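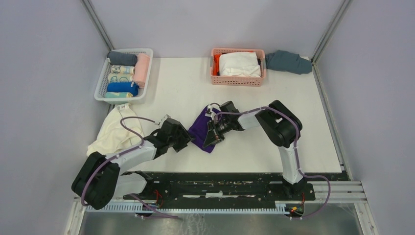 Towels That Last: What I Do With Mine

I've been meaning to write up my towel habits for ages, mostly so I can stop typing the same email to my sister-in-law. We have a small linen closet, two bathrooms and a dog who swims, so towels take up far more of my life than I'd like!

First wash

New towels go in on their own, warm water, half the detergent the bottle tells you to use. Dark ones get a second wash before I let them anywhere near the whites. I learned that with a set of deep red Hesby hand towels and my husband's undershirts, and he wore pink to the gym until September.

Skip the softener

Softener leaves a coating on the loops and after a while the towel just pushes water around your back. If yours already feel waxy, run them once with a cup of plain white vinegar and no detergent, then again with detergent and no vinegar. (Never put vinegar in with bleach. Please.) My friend Wumpini Dankwa swears by baking soda in the second wash. I've tried it both ways and can't tell the difference, but her towels are nicer than mine, so make of that what you will.

Drying

Give each one a hard snap before it goes in the dryer or on the line. I take mine out when the hems are still the tiniest bit damp and hang them over the banister for the last half hour – they come out softer, and the hems don't pucker. Line-dried towels go stiff as a board in our yard, so I tumble those for ten minutes on no heat at the end.

Folding for a narrow shelf

Our closet shelves are shallow, and the fold my mother taught me (half, half, half again) hangs over the front and slides off every time somebody shuts the door. What works for me is folding lengthwise first, so you get a long strip, and smoothing it flat with your forearm. Then fold the strip in thirds. The thick folded side faces out and you can pull one from the middle of the stack without bringing down the lot.
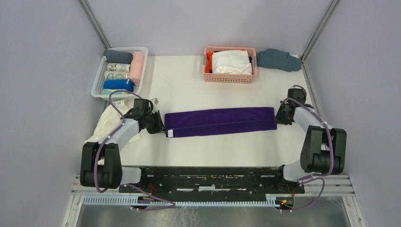
Folded to a long strip.

Bath sheets need one extra fold lengthwise. Washcloths I don't fold at all, they get tossed in a basket and they seem fine with it.

Musty smell

Usually it's the washer. I run ours empty on hot once a month and leave the door open overnight, and I pull out the rubber seal and wipe behind it with an old rag. You'll be horrified the first time. If the towels still smell, wash them hot and get them into the dryer right away – an hour sitting wet in the drum is enough to bring it all back.

When to give up on one

Once the edge frays I trim the threads and zigzag over it, which buys another year. After that it's a dog towel, then a garage rag. Ayuba Boateng down the street takes our really hopeless ones for the animal shelter, and they're happy to have them, holes and all.

Next time: getting candle wax out of a tablecloth, which I had to do twice over the holidays.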